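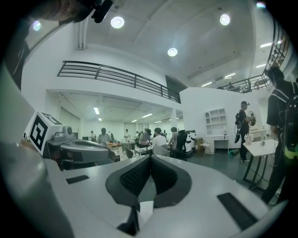 Memoria del proyecto Flelach: dónde se sientan los que trabajan

El encargo decía «analizar el uso de un espacio compartido», y elegimos la nave Mottram por el motivo más científico posible: está a dos paradas de la residencia y la cafetería abre pronto. Durante febrero pasamos allí 20 horas repartidas en mañanas y tardes, con una libreta y mucha cara de estar haciendo otra cosa. La nave tiene una planta baja con mesas y un altillo con barandilla negra de barras horizontales. Nuestra hipótesis de partida era que la gente subiría en cuanto pudiera, por las vistas. Abajo estaban las mesas llenas de gente trabajando; arriba, detrás de la barandilla curva, una sola persona, pequeña por la distancia. La hipótesis duró lo que dura un café.

Método

Anotamos 248 ocupaciones de asiento, entendiendo por ocupación que alguien se quedara más de diez minutos. Dejar la chaqueta y desaparecer no contaba, aunque hubo debate en el grupo y la chaqueta perdió por un voto. De esas ocupaciones, 123 fueron en mesas situadas bajo el altillo, donde el techo es más bajo y la luz viene de tiras fluorescentes. El resto se repartió por la zona alta de techo blanco, con sus focos redondos empotrados.

Resultados

Casi la mitad de la nave prefiere trabajar con un techo cerca de la cabeza. En las entrevistas (breves, porque la gente había ido a trabajar) salieron el ruido, el frío y una respuesta que transcribimos entera: «porque sí».

Limitaciones

El plano que nos pasó la empresa gestora, Limis, no coincidía con la nave en la posición de las mesas, así que dibujamos otro. El nuestro tampoco coincide del todo, pero al menos sabemos por qué. Faltan los datos de primera hora: las dos veces que lo intentamos llegamos tarde.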